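Druvon folding clips — README
December, by Mali Dafis

I've been building a hand-held gripper at home (her name is Druvon, don't ask) and these are the clips I've recorded with it so far. There are 258 in the set, all clothes and bedding, and I'm so happy with how it's growing! 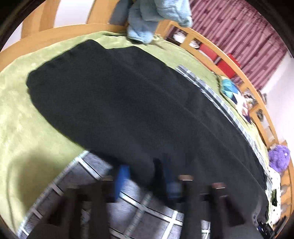

Labels live in labels.csv, one row per clip, with the cloth type, the color and what it's lying on. I kept them super plain. A black garment on a green fleece blanket just gets "garment, black, fleece" — the plaid underneath and the plush toy off to the side don't get a row. Motion blur goes in its own column, so filter on that if you need crisp fingers.

Clips run some 10 seconds each. Still to do: socks (ugh), and better lighting for the Monday batch.

Questions? Open an issue or write to Mali. © Mali Dafis | Back to top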